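Sofa

A sofa is a long upholstered seat for two or more persons, with a back and usually with an arm at each end. In everyday American English the word couch has the same meaning.

Construction

The base of a sofa is its frame. Hardwood is preferred, and the joints are glued and screwed. Across the frame are fixed springs or webbing, and over these comes the filling. Older sofas were filled with horsehair; today foam is most common. Tufting, in which the filling is held by stitches or buttons pulled through the cover, was at first a practical method to keep the hair from moving. Later it stayed as decoration.

Headrests

Adjustable headrests became usual when people began to sit lower and longer in front of the television. The headrest stands on a metal hinge with steps.
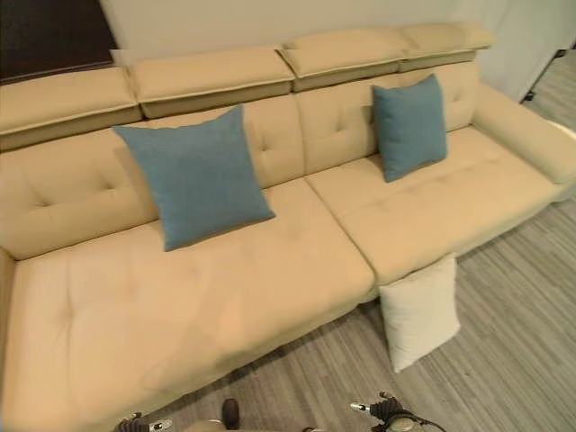

According to Francine Fraser, the hinge is the part that fails first, and a buyer should try each headrest 2 or 3 times in the store before signing anything. The maker Huttunen sold its model Tivby with a separate headrest for each seat, and spare hinges could be ordered by mail.

Covers

The cover may be leather, woven cloth or a synthetic material. Pale covers show stains from new jeans, which give off dye for many months.
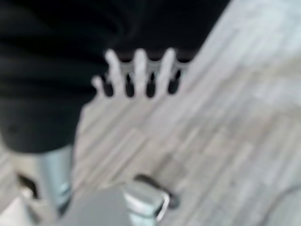 Woven cloth is tested by rubbing, and the number of rubs is printed on the label.

Care

Cushions which are loose should be turned every month. Crumbs are removed with the narrow nozzle of a vacuum cleaner. 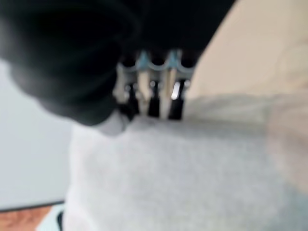 Leather is wiped with a soft cloth and kept away from radiators, as heat makes it stiff. Water marks on cloth are treated from the outer side toward the middle.

See also: Armchair, Daybed, Ottoman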